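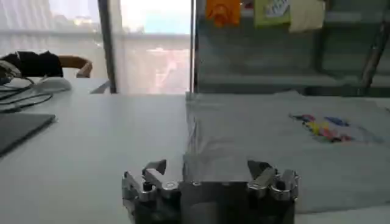
*Fig. 4.1. Gripper over a white tabletop, fingers apart.*

## 4. Setting up local alerts for your town

Welcome back! By now you should have Tikton installed and your editor account working, so we can get to the part most small newsrooms are waiting for: sending road closings, storm warnings and city meeting notices to the readers who live nearby. Set aside a quiet half hour and keep your coffee close.

1. Open **Settings > Places** and type the name of your town. If more than one comes up (there are plenty of Toledos in the world, as our friends in Toledo like to remind us), pick the one with the right state beside it.
2. Choose how far your alerts should reach. The slider stops at 64 miles, and you can change it later without losing any readers.
3. Under **Sources**, add the public pages you trust, such as the police department, the school district or the water office. You can add up to 200.
4. Give each source a category. Please do take your time with this one, as readers use the categories to choose what they hear about.
5. Name at least one approver. In our sample newsroom, Aparecida Brandão approves weather and Arlindo Seixas approves everything else.
6. Press **Send test**. The test goes only to people on your staff list.

> **Note:** Alert text may run to 370 characters, spaces included. Longer text is saved as a draft and stays there until somebody trims it.

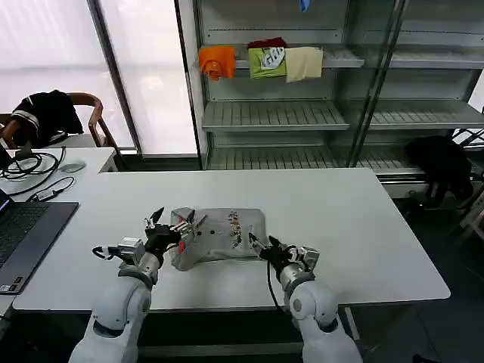

*Fig. 4.2. Two arms and a light gray T-shirt on a white table.*

> **Caution:** Turning on **Auto-publish** skips your approvers completely. Leave it off for your first 7 days at the very least, and longer if your sources tend to post corrections.

7. When the test looks good to everyone, switch **Status** to *Live* and save.

If you moved over from Malteo, your old categories arrive switched off. Go to **Places > Imported** and turn on the ones you still want before you repeat step 6.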